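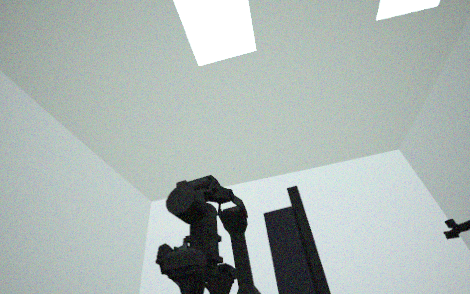 Getting a small shop ready for its first robot arm is mostly people work, and I have loved every bit of it. At Bemcombe we pack hinge kits, up to 2,000 a week in July, and the arm is going to take over the lift-and-place part of the bench. We try everything in simulation first. One trick I'd pass on to anyone: drop the viewpoint down low and look up. You get the arm dark against a pale wall, with the tall upright piece next to it, and you can see right away how much gap there is between them. Our packers spotted things from down there that I'd missed from above!

Start with one plain block

Don't load up your real parts on day one. Pick a simple box shape in a loud color, get the arm to hold it, and let everyone have a good look at how the wrist bends. Valentyna Dovhaniuk, our lead packer, asked for a mat under the arm so the work area would stand out from the floor tiles. Great call - do the same on your own bench, even if it's only tape.
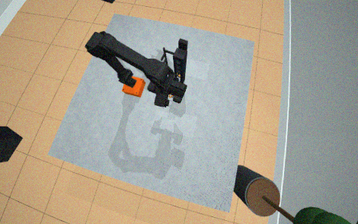
Let the packers write the steps

The folks who have done the job for years know where it snags. Ours wrote the whole pick order on index cards, and it beat my version by a mile. A few habits that stuck:

- Keep practice runs to 40 minutes, then switch who's at the screen.
- Name each saved move in shop words ("tray to box"), so a new hire can find it.
- Write down who can pause the arm, and make it everybody.

Wrists and shoulders are the big win for us. Less reaching means more time for checking and for fixing the odd kits, the part of the job people here like best. We also moved the label printer within arm's length of the checking spot,
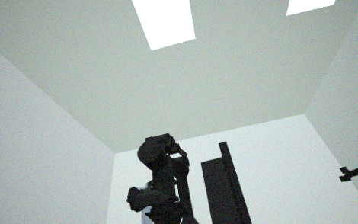 and it saves a walk on every single box. Five of us now trade off between checking and running the arm in practice, and I'd keep that rotation going once the real one is bolted down. Skills fade fast if one person hogs the screen.

Print this page | E-mail to a friend
66 shares | 5 comments

Related tips
Labeling bins so they stay labeled
Foulkes bench clamps: cleaning the threads
A better mat for standing all day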